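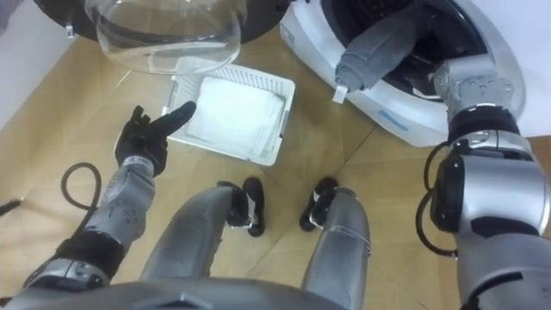 Gradora Task Kit for Humanoids, second edition
Reviewed by Ravindra Khurana, Idosville Robotics Club

I've been meaning to write this one up since April, when our club unpacked the Gradora kit, and I kept putting it off because the students kept finding new things to like (and a few to grumble about!). So forgive me if it rambles a bit.

Some background first, for anyone who hasn't met us. We're an after-school club at the Idosville community center, mostly high schoolers, with a couple of college kids who come home for the summer and can't stay away. We already had a humanoid to work with. What we didn't have was a sensible way to go from "it can wave" to "it can do a chore," and that is the gap the Gradora kit is meant to fill. You get the task planner software, a binder of lesson cards, a pack of printed floor markers, two spare sets of gloves for the hands, and a long strain-relief strap for cables. Ours was 200 dollars with the club discount, and I paid for it out of our bake sale money with a slightly nervous stomach.

The lessons are grouped by household job, and there are 8 of them. We skipped straight to laundry, against the advice printed on the very first card, and I'd do it again. Laundry is a wonderful teacher. A front-loading washer makes the robot reach into a dark round hole with a rim all the way around it, and cloth never sits the same way twice. The kids learned more about elbow clearance in one evening than they had in a month of stacking blocks.

The part I'd praise most is the way the planner treats the two arms. You can give one arm the drum and the other the basket, and write each as its own little script, then set the points where they have to wait for each other. My students took to this right away, and they argued about it in the best possible way. Should the left hand get ready over the basket while the right one is still in the drum? Should it stay tucked in? We tried both, and there is a lot of good geometry hiding in that question.

The lesson cards are written by somebody who has clearly stood in front of teenagers. They're short, they have a place to write down what you expected before you run anything, and they don't talk down. Card 108 (the numbering is odd, don't ask me where the first hundred went) is a single page on how to pull a rolled-up piece of clothing over the lip of the drum without snagging it, and it has become something of a club favorite. We have it taped up inside the cabinet door.

Now for the grumbles. The simulator that comes with the planner treats fabric like a stiff sheet of cardboard, so anything you practice there needs to be redone on the real machine. The strain-relief strap is too short for a big robot, and we ended up buying a longer one from Bhatia, which fits nicely. The floor markers curl at the corners after a week or so. And the setup guide assumes your washer opens the same way as theirs. Ours has a door that swings out and takes up a good bit of reaching room, and we spent two whole meetings moving the robot's starting spot by inches before the planner stopped complaining about the reach. A small diagram for other door types would have saved us a lot of shuffling.

I should mention the Vedetti course too, which we borrowed from another club last year. It's prettier, with very nice videos, and I think a younger group would be happier with it. But it holds your hand all the way through, and my bunch got bored. Gradora leaves room for being wrong, and then gives you decent tools for working out why. The log viewer is plain as toast, but you can scrub back to the moment the wrist touched the rim and see what every joint was doing, and I've watched a very quiet ninth grader explain a log to a room full of older kids.

Support has been kind. I wrote in twice, once about the strap and once about the door, and got a friendly, useful answer both times.

If your club already has a robot with two decent arms and hands, and you have a patient adult or two, I'd say go ahead and buy it. If you're starting from scratch, borrow a copy first and read the cards over a cup of coffee. We start the dishwasher unit next, and I've already asked the parents for plastic plates.

Posted 19 Aug 2026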